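Why Do Shops Have Sales?

Have you ever walked past a shop window with a great big SALE sign in it and wondered why a shop would want to take less money for its things? It sounds a bit silly at first, doesn't it? If you had a lemonade stand, you'd probably like people to pay the full price every time! But shopkeepers have their reasons, and once you know them you'll start spotting them all over town.

Let's pretend we are visiting Sulemana, a toy and clothes shop on the main street in Drakstead. The owner is called Amerley Odoi, and back in the fall she ordered 257 pairs of woolly mittens (she does love mittens). Winter came, lots of children bought them, and then it was April and the sun was out and there were still boxes of mittens piled up in the back room. Who buys mittens in April? Hardly anyone, unless the price is so nice that a grown-up thinks, "Well, they'll be needed next winter anyway."

So Amerley takes her pen and changes the tag from 9 dollars to something smaller. She makes less money on each pair, but the shelf is soon free for sun hats and buckets and spades, and those are the things people are coming in for now.

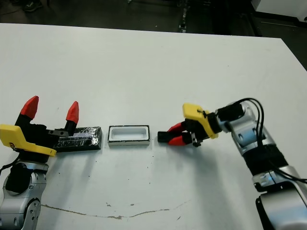
Another reason for a sale is to say hello. When a shop is new, or when it has been a bit quiet, a low price on one or two favorite things can bring families through the door. Maybe they came for the cheap crayons, and while they were there they noticed the puzzles, and the puzzles were full price, and home went a puzzle too! Grown-ups do this all the time, so have a look in the cart next time you go shopping.

Now, a word about being a clever shopper. Ayuba Gbeho, who works at the register, likes to tell children to ask themselves one question before they spend their allowance: "Would I want this if there were no sign on it?" If the answer is yes, then hooray, you have found a bargain. If the answer is no, your coins might be happier staying in your piggy bank for a while longer.

It helps to look at the old price as well as the new one. Sometimes a giant red sign is only taking off a few cents, and you have to read the little numbers to find out. Ask a grown-up to help you with the subtraction if it's tricky, or try it on paper when you get home.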